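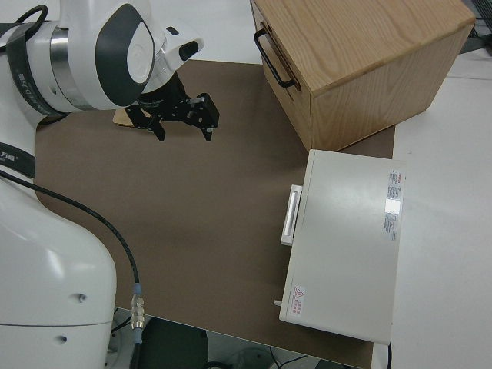
Re: [gillik-users] Random protective stops near the toaster oven

Gillik users list, January 2021

Quoting the original in full for anyone who joined recently, then my long answer under it. I'm very happy to be writing this one!

> Hi all,
>
> We run a kitchen task set on a two-arm bench at Tostari, with Gillik on top
> and the Nerkeveo controller underneath. Most of it has been rock solid. The
> toaster oven task is the exception. The arm comes in from the side, goes
> down toward the oven, and now and then the controller throws a protective
> stop and everything freezes with the gripper still out there. The log just
> says code 531, "external force over limit," joint 5.
>
> Things we have tried:
>
> - lowering the speed to 50 percent (fewer stops, but they still happen)
> - redoing the payload numbers for the gripper
> - moving the oven a little farther from the base
> - restarting everything, several times, with feeling
>
> The worst part is that we can't make it happen on purpose. It will go a
> whole morning without a stop and then do it three runs in a row. Has anyone
> seen 531 on a joint that isn't touching anything? We were about to send the
> arm back.
>
> Thanks from a tired bench

Dear tired bench, please don't send the arm back yet! We had the same stop, same joint, same code, at Patrício, and we spent an embarrassing part of last May blaming the wrist. I now think 531 is one of the most useful messages the controller has, once you read it the right way. It does not say "I hit something." It says the force the joint feels doesn't match the force the model expects. A collision will do that. A bad payload will do that too, and you've checked yours. And so will a cable, which doesn't exist in the model at all.

Our gripper cable leaves the wrist, makes a loop, and goes off toward the bench. When the arm was over the open part of the table the loop hung free and everything was lovely. When the arm reached over the oven, the loop came down beside it and now and then got hold of a corner. The arm kept going, the slack ran out, and the joint felt a pull from a direction the model had never heard of. Stop. Then someone would walk up, clear the stop, jog the arm back by hand, and the cable would drop off whatever it was on. Evidence gone! That's why it looked random.

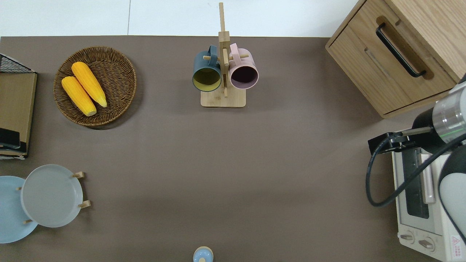

The reason it comes and goes, I'm pretty sure, is that the loop doesn't start each run in the same place. The controller puts the joints back exactly where they were, and it's wonderful at that, but the cable keeps a bit of twist from every wrist turn it has done since you last straightened it. So your first run of the morning and your tenth are two different machines as far as the cable is concerned. Look at how close it gets on a reach over a toaster oven: the black cable swings out from the arm, loops down, and runs along the oven's left side, right next to the part of the table where the arm wants to work. From there it only takes a small change in twist for the loop to find the door handle or a knob. Ours found the knob. Every time, once we knew to look.

How we proved it

I'd do this before touching any hardware, and it's kind of fun.

Put the bench in reduced mode, keep a hand by the stop button, and have the other hand nowhere near the arm. Run the reach at your slowest speed and watch only the cable. It's harder than it sounds, your eyes want to follow the gripper. Film it with a phone from the oven side if you can.

Next, pull up the force estimate for joint 5 in Nerkeveo and plot it against time. A real bump looks like a cliff. Our stops looked like a ramp: the force climbed smoothly for a good part of the reach and then crossed the limit. When I saw that ramp I may have yelled. Nothing solid pushes back that politely. If yours is a ramp, you have a cable (or a strap, or a hose, anything stretchy).

Then, when you do get a stop, DON'T clear it. Leave everything frozen for 60 seconds and walk around the bench. Follow the cable with your eyes from the wrist all the way to where it ends. We would have saved weeks by doing this once. Keep your fingers out of the loop while you look, please. A stopped arm with a tight cable on it can move when the stop is released, and so can the cable.

One more check, and this is the one I'd put money on for your "three in a row" mornings: straighten the cable fully, run the task over and over with no hand jogging in between, and see whether the ramp gets taller from run to run. Ours did, beautifully.

What we changed

Strap the cable to the arm above the wrist, with enough slack between strap and gripper for the full wrist turn and not much more. Our first strap was too tight and gave us a brand new 531 in a different pose, so do turn the wrist by hand to both ends before you trust it. Put the strap on the link, never across the joint.

Deal with the lower end too. We had a cable lying diagonally over the mat with its threaded connector (silver, light blue collar) sitting near the front edge, and from there it went over the side of the table. I'd looked at it a hundred times and thought nothing of it. Nothing was holding it there, so anybody moving the mat was also moving the cable, and a connector in the open is a snag point all by itself. We've since clipped it down on both sides of the connector, and I check the collar with my fingers at the start of the day, power off.

Add an unwind move. After each task the wrist goes back the way it came, the whole turn, instead of taking the short way home. Gillik will happily pick the short way if you let it. The setting is per task, under the return pose, and it's off by default. I would love to see it on by default (hint, hint, if any of the Gillik folks are reading).

And raise the approach. We now come in above the oven and go down late, so the loop is already past the knobs before it gets low. It costs a little time. I don't miss it.

What we did NOT change is the force limit. I know it's tempting. We raised ours for one afternoon, the stops went away, and the next thing we noticed was the oven sliding on the mat with the cable around its knob. The limit had been doing its job the whole time. Put it back if you've touched it!

Also worth a look while you're down there: the oven's own power cord. If it comes out on the side the arm works from, it's the same problem wearing a different jacket, and it has house current in it. Our task never needs heat, so the oven stays unplugged and the cord gets tied up behind it. If yours has to be live, I'd want the cord off the table completely before running another cycle.

Since all this went in we've had stops, sure, but every one of them had a reason we could point at. I still don't have a good answer for the twist that builds up on very long sessions. We straighten by hand at lunch, and it works, but it feels like something the software could keep track of. If somebody on the list has a script that adds up the wrist turns and asks for an unwind, please post it, even if it's ugly.

Could you send your joint 5 plot when you have one? A stop and a clean run on the same axes would be perfect. Plain CSV is fine, the list strips anything fancier.

Good luck, and go look at that cable!

a fellow bench at Patrício

--
gillik-users mailing list
Please trim quotes when replying. Attachments over the size limit are held for a moderator.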